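Parish Life Help > Prayer and Worship

Is it rude to leave the social hour early if I want to go back in and pray?

Posted by Vinel, Nov 16, 2023

I joined my parish in September after moving for work. There is coffee in the hall after the 10:30 Mass and people are kind and stay a long time. The problem is that the only time I have for quiet prayer in the church itself is right then. The building is locked on weekdays except for Mass, and I am at work for that.

If I go to the hall first, the church is locked by the time I get out. If I pray first, people ask where I was, and one couple seemed a little hurt that I had not come to sit with them. I tried doing both, so 4 minutes on my knees and then the hall, and I spent the whole time looking at my watch.

I am not shy and I do want to know people. Is there a usual way of handling this? Should I ask for a key or is that out of line for someone new? The parish is small, 70 people on a good Sunday.

3 answers

Elias Salameh

Pray first and don't worry about it. At a parish that size they will learn your habits within a month or two, and after that no one asks. When they do ask, just say "I stayed back to pray." It is a complete answer and most people at church will respect it.

I would not ask for a key yet. Ask the office when the building gets locked and who locks it. In my parish it was one man who wanted to get home to lunch, and he locked up whenever he saw the pews were empty. I told him I would like twenty minutes and would pull the door shut behind me. He said fine. That was the whole conversation, after I had put it off for most of a year.

As for the couple, go find them. Sit with them next week for ten minutes, even if you come in late and the coffee is gone.

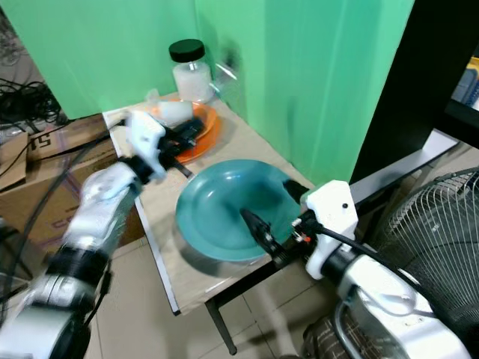
One more thing on the watch. Decide on a set prayer before you kneel down, such as one psalm and an Our Father, and get up when it is done. I found I couldn't settle when I was praying against a clock, but a psalm has an end and you don't need to check anything. Psalm 63 or 84 would do. If you finish and want to stay, stay.

Also look at the weekday schedule again. Some parishes open the doors well before an early Mass. If yours has one before work hours, you may be able to get in ahead of it and still be on the road in time.

Hourani

Fellowship is part of the Christian life too. Read Acts 2:42. You can pray at home any time, but you can't meet your parish at home. I would go to the hall.

Molto

I half agree with Hourani. Praying at home is real prayer, but if the tabernacle is in the church and you want to be there, that's a good thing to want and you shouldn't be talked out of it.

What I do is alternate. Two Sundays a month I stay in the pew and the others I go straight to coffee. My mother is 80 and she does it the other way around: she comes half an hour before Mass, gets her prayers in while it's quiet, and then she is the last one out of the hall. Have you tried coming early? You didn't say. The person setting up has the doors open anyway, and no one is expecting you anywhere at that hour.

If neither of those works, ask your priest about one evening of adoration a month. We started ours with 3 people. Pick one evening and keep it the same, as ours moved around at first and people gave up on it.

Comment from Vinel

Thank you all. I had not thought of coming early. The doors are open at 9:45, so I will try that this Sunday and find the couple afterward. I will ask about the locking up too.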